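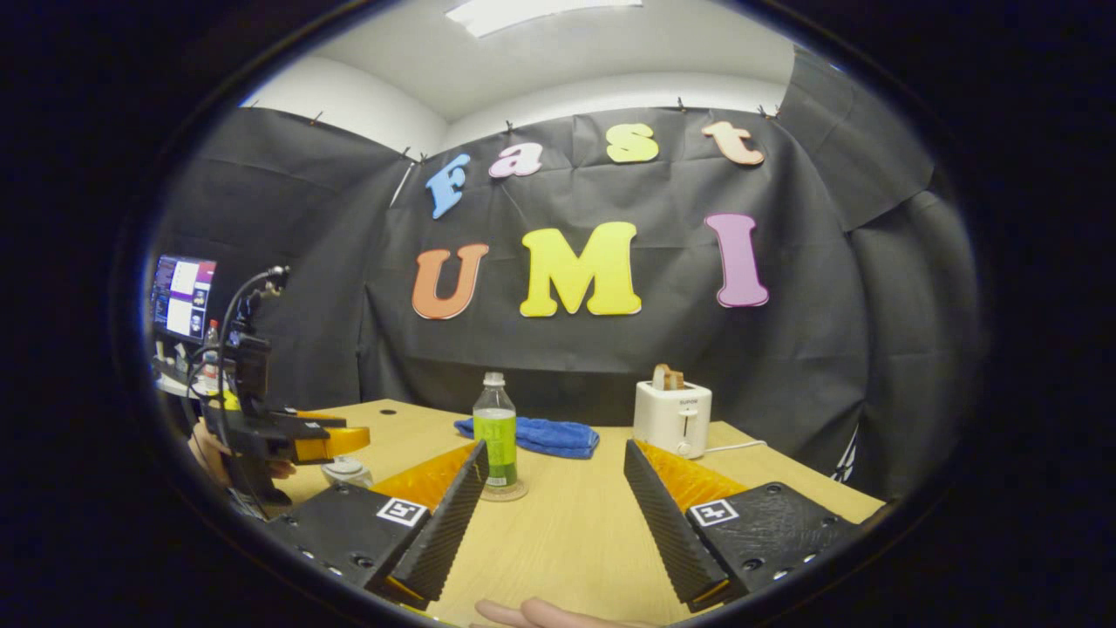 Breakfast table, station 2: toaster, water bottle, blue towel.

Barkitwood House — shared kitchen safety check
Date: 2023-04-30
Area: breakfast table and small appliances

1. Toaster stands level on the table
OK. Love this little white two-slot, it takes up hardly any room!

2. Cord clear of the walkway
Needs a look. It trails off to the right across the table. Please clip it along the back edge before the next breakfast.

3. Cloth and paper kept away from the toaster
Needs fixing. The blue towel is crumpled up between the bottle and the toaster. Hang it on the rail — there are plenty of hooks now.

4. Drinks capped and set down on a coaster
OK. White cap on the bottle, clear round coaster under it. Great habit, keep it going! I'd still slide the bottle farther from the toaster.

5. Bread sits freely in the slot
OK. One slice in, standing up out of the top. If a slice ever jams, unplug first and never go in with a knife.

6. Crumb tray emptied
Done after breakfast. So much better than in February, when we got nearly 56 grams out of it (yes, I weighed it).

7. Small items off the front edge
Minor. There's a small round white thing at the left near the edge, a tape roll or a cup lid by the look of it. Drawer, please.

8. Outlet and plug
OK. No scorch marks, plug fits snugly. Outlet tag 162.

Result: pass, with items 2, 3 and 7 to put right. Really pleased with this table overall — recheck goes on the Auer wing sheet.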